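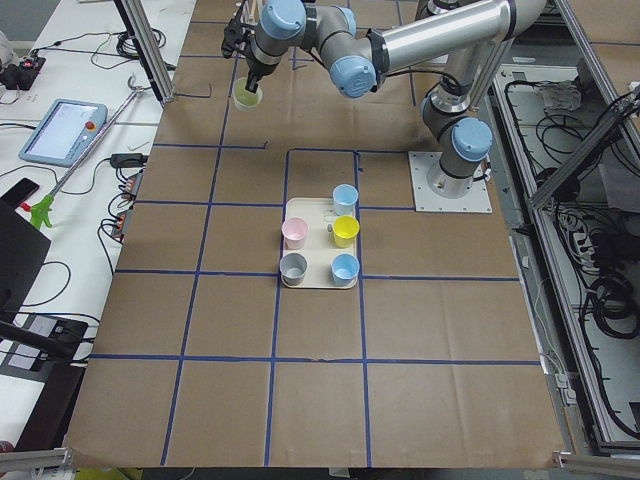 OK, long overdue thread on the workcell build. Grab a coffee, it's mostly about paper, tape and cups, with a bit of code near the end.

Quick background for new followers: the shop I rent a bay in is called Storuvetti (old furniture place, great light, terrible parking). I've been building a tabletop cell in there since March, and the software side goes by Kubiak, because everything needs a name before I'll work on it.

The goal is boring on purpose. Arm picks up a cup, moves it to a square I name, puts it down, goes back for another. If I can get that solid I'll let it near things that matter!

Frame first. I went with 2525 extrusion, cut to length by Trumora, and the cuts were nice and square. I did the corner brackets myself over two evenings and had to redo one upright after I tightened it in the wrong order. Put the whole frame together loose, square it, THEN tighten. I know this. I have known this for years.

The arm's base plate took longer than the rest of the frame put together. I kept second-guessing where to put it. Dead center feels right when you're standing there with a drill, but you give up reach on one side and gain nothing on the other. I ended up shifting it to the right and I'm very happy with that.

Now the table surface, which people keep asking me about. Kraft paper! Cheap, matte, the colored stuff stands out against it, and when it gets ratty you pull it off and lay down more. My first top was shiny white and the camera hated it all afternoon long, every time the sun came around.

Then blue painter's tape for the grid. I wanted something I could peel up and move, and I have moved it so many times. The squares are only there for my benefit (and for telling the arm "go here" in a way I can check by eye from across the room).
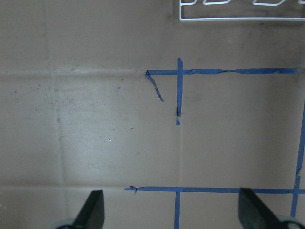
Tape tips, from a person who has now used a silly amount of tape. Press the ends down hard with a fingernail. Tear if you're in a hurry, cut if the end is going to be near something the gripper touches. And check the loose ends before a long run, a curled bit of tape will snag sooner or later.

Also, don't stretch it as you lay it. It creeps back overnight and you come in the next morning to a grid that's a slightly different grid.

Somebody asked if I calibrate off the tape. No!! Tape is for humans. Calibration is a printed board that gets clamped down, the arm visits a bunch of poses, and Kubiak works out the rest. It takes as long as making a sandwich, so I do it at the start of every session.

Cups: plastic, open top, a mix of colors. I like them as a test object. They're light, they tip over if you're clumsy, and the gripper can come straight down on them from above. A cup that lands crooked tells you plenty about your release height.

Mine was too high for weeks. I'd blamed the gripper, I'd blamed the fingers, I'd printed new fingers (pretty ones, too). Then I dropped the release point a hair and slowed the opening down, and the wobble went away. New fingers are in a drawer.
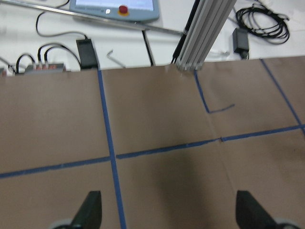 Let's talk about straight lines, since a few of you are planning your own grid. Snap a chalk line or use a long ruler, and lay each strip in one go if your roll and your arms allow it. I did mine in short pieces and you can tell: the crosswise line there is three pieces, and there's a small step where the right-hand one joins. The long line running down between the fingers came out much better. For cup moving it makes no difference at all, but it bugs me every time I look at it.

Cables are next on the list. I've got sleeving, I've got clips, I've got a whole bag of those hook and loop ties, and what I do not have is the will to unplug everything and start over. Maybe September.

The logging part, for the software folks. Each move gets saved with the start square, the end square, joint positions and whether I marked it good or bad. I'm aiming for 3000 moves before I touch the planner again. My best streak so far is 99 good ones in a row, then a cup went over and I said a word.

The tagging tool is called Wusa and it's a tiny web page with two big buttons. Green for good, red for bad, and a notes box I never fill in. I'll put it up once I take out the part where my password is sitting in plain text.

Things I'd buy again: the extrusion, the good tape, the giant roll of paper. Things I wouldn't: the cheap T-nuts. They spin, they jam, they fall inside the slot and rattle there forever.

Going to do stacking next. If you've got a trick for getting nested cups apart with a two-finger gripper, please reply, I've tried three ways and hate them all.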